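Review: the Brarker hand-held gripper, after a season of folding

I bought the Brarker in May for $1419, which made me swallow hard, and I've been meaning to write it up for anybody else teaching a robot household chores by hand. Marleny Usuga, who runs our demos, has put more hours on it than I have!

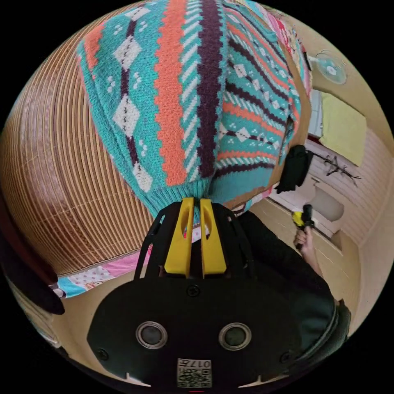 Grip is what I care about most. Knits are slippery, stretchy, stubborn things, and thin plastic fingers tend to let them slide. The yellow ones close flat on a ribbed hem and the sweater just hangs from them, zigzags and all, so the pose is easy to repeat.

Lifting is where weight matters, and after 50 folds in an afternoon my wrist did complain a little (my old Garkar was worse).

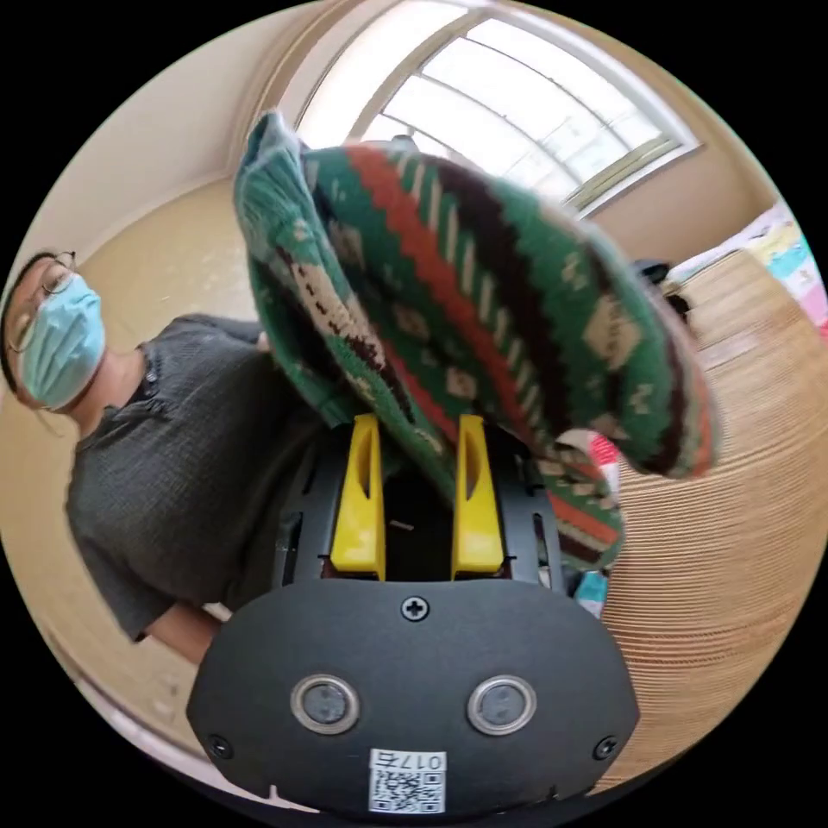
Sweater up in the air, with the big arched window behind.

Letting go is smooth too, once you learn to ease off the trigger slowly, and I do wish the manual had said so.

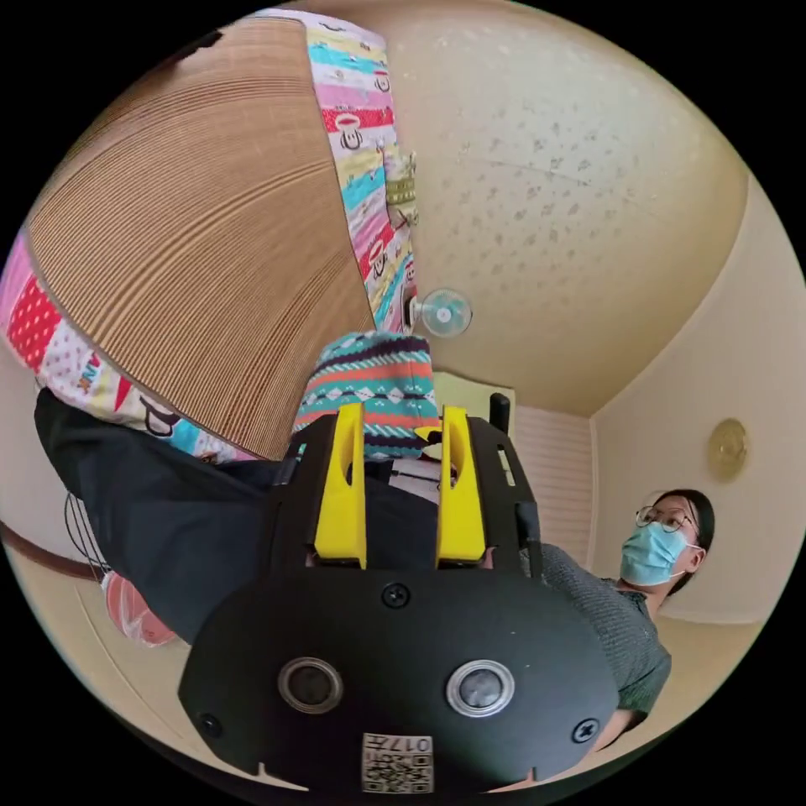 Would I buy it again?

Yes, and gladly, though I'd ask for a softer handle. 4 stars.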